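Bon, on reprend où on s'était arrêtés la semaine dernière, c'est-à-dire au milieu du chapitre sur la mémoire des numéros. Je remets mes notes au propre parce que plusieurs d'entre vous m'ont dit que le tableau était illisible (c'est vrai, j'écris de plus en plus mal).

Séance 2 : le pavé numérique et l'ordre des chiffres

Petit rappel. Sur une calculatrice, le 7, le 8 et le 9 sont en haut. Sur un téléphone, c'est le 1, le 2 et le 3. On vit avec les deux dispositions depuis des décennies et presque personne ne s'en plaint, ce qui me fascine ! Quand je pose la question en début d'année, la moitié de l'amphi sort son portable pour vérifier.

Ce qui nous intéresse en sociologie des usages, c'est que la main sait des choses que la tête ne sait pas dire. Demandez à quelqu'un son code d'immeuble : il va souvent bouger le pouce dans le vide avant de répondre. J'appelle ça la mémoire du geste, d'autres auteurs parlent de savoir incorporé, prenez le terme que vous voulez à l'examen du moment que vous le définissez.
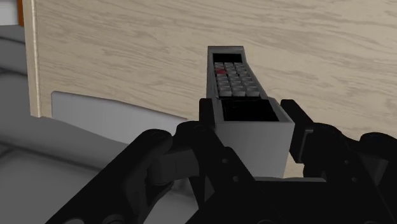
Fig. 1 — Touches carrées en grille serrée, une seule rouge.

La couleur, justement. Une touche isolée par sa couleur se repère avant d'être lue, et on lui prête tout de suite un rôle à part. Dans mes entretiens, les gens parlent de « la rouge » sans jamais dire ce qui est écrit dessus. Notez bien ce point, j'y reviens au chapitre sur les télécommandes et les disputes de canapé (mon préféré, je ne m'en cache pas).

L'enquête de Rilero

Le texte à lire est celui de Sotiris Xenos, dans le recueil Giannakopoulos. Il a suivi 57 foyers de Rilero à qui on avait changé le téléphone du salon. Il a récolté 795 pages de carnets — oui, il les a toutes lues, et ça se sent, le style est un peu fatigué vers la fin. Lisez surtout les 10 premières pages et le passage sur la grand-mère qui garde l'ancien combiné dans le buffet « au cas où ». Tout est là : l'objet ne sert plus et pourtant il reste à portée de main.

Attention, Xenos ne parle pas de nostalgie. Il parle de compétence. Perdre un clavier qu'on connaît, c'est redevenir débutant chez soi, devant ses enfants, et ça, ça pique. 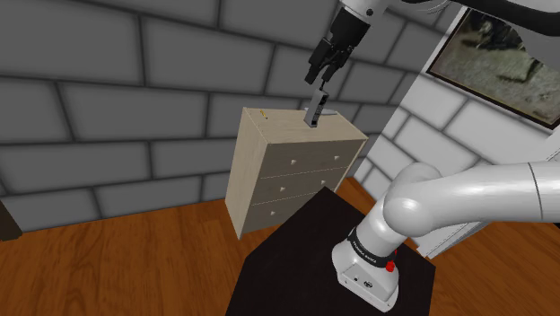

Question : faut-il avoir lu tout le recueil pour le dossier d'octobre ?
Réponse : le chapitre de Xenos suffit, avec un deuxième texte au choix dans la bibliographie.

Pour le dossier, je veux un seul objet du quotidien, chez vous ou chez un proche, et un vrai carnet d'observation. Pas de grande théorie en introduction, je vous en supplie. Commencez par une situation : qui prend l'objet, qui le range, qui râle. L'an dernier quelqu'un a travaillé sur le minuteur de cuisine de sa colocation et c'était un régal.

Pour la prochaine fois, lisez l'article sur les bornes Plustska à la gare d'Ulance. On parlera des files d'attente et des gens qui tapent deux fois sur le même bouton.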